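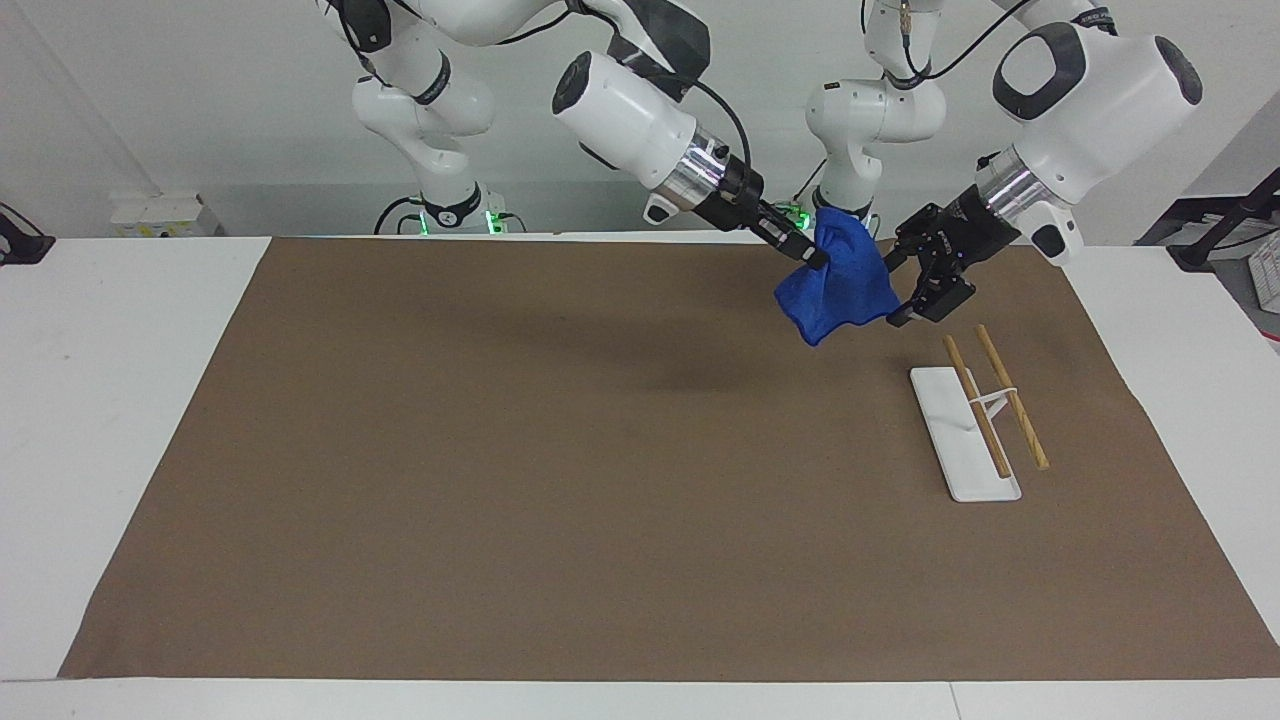 Does a folding table need a mat on it?

It depends on the table. A smooth top lets a thin cloth slide while it is being squared up, and a matt surface holds it better, but a rough top does the same job without any mat.

Lendance Linen Room
Minutes of the users' meeting, 21 May 2023

1. Minutes of the last meeting
Agreed, with one correction. The January minutes say the brown mat was "approved". It was put on trial. The word is to be changed.

2. The brown mat
The report on the trial was read out. It says folding is "much improved". Several of those present asked what this was measured against and were told it was a general impression. The meeting did not think much of a general impression.

Points made in favour: the mat is plain, so a bright cloth shows up well on it and a turned corner is easy to spot. It is large enough to open out a cloth without moving to the next table. Crumbs and lint can be seen before they get folded in.

Points made against: it does not cover the whole of the white top, and people have been using the bare parts at the sides as a shelf for pegs and cups. The side edges do not look straight to everyone, so lining up a hem against them may only copy the fault into the cloth. One member had been squaring to the mat edge for weeks and now wants to go back over the pile.

It was asked whether anyone had simply tried folding on the bare table and comparing. It had not been done. To be done before any more money is spent.

3. Second mat from Barum
Barum has quoted for item 3003 (same mat, plain edge) and item 3021 (stitched edge). The leaflet says the stitched edge "stays true for life". The meeting would like to know whose life. No order to be placed until a sample of 3021 has been laid on our own table and left there over a few wash days.

4. Blue cloths
The blue cloths keep turning up in the cupboard bunched and creased. The usual answer is that they were folded properly and came undone, which was not widely believed. Current practice is to take a cloth by two corners, shake it, lay it flat, then fold. It was said that people are picking the cloth up by whatever part comes to hand and hoping the rest will follow.

The Woo fold was proposed again (in thirds lengthways, then in half). Its supporters say it saves shelf space. The shelf in question is not full. Two members will fold 4 cloths each way and bring them to the next meeting as they come off the shelf, with no tidying up in the car park beforehand.

The suggestion that blue cloths be ironed was not taken up.

5. Jurkura starch spray
Left over from last time. The tin claims a crisp finish on any fabric. The test cloth was passed round and most people could not tell it from the one that had not been sprayed. One person could, by the smell. Remaining tins to be used up on napkins. Not to be reordered.

6. Sign above the table
The present wording, "Please fold with care", was thought to be doing nothing. Replacement wording: "Corners first. Nothing but linen on this table." There was some doubt whether a new sign would be read any more than the old one. Carried all the same.

7. Any other business
The long shelf still wobbles. This was reported as fixed in January.
A request for a second peg basket was held over, as the first has not been found.

Actions
Compare folding on the mat and on the bare top: morning users.
Ask Barum for a sample of 3021: linen room desk.
Woo fold trial: the two members under item 4.
New sign: linen room desk.
Look at the shelf again, with a screwdriver this time: evening users.

Next meeting to be set once the Barum sample has come.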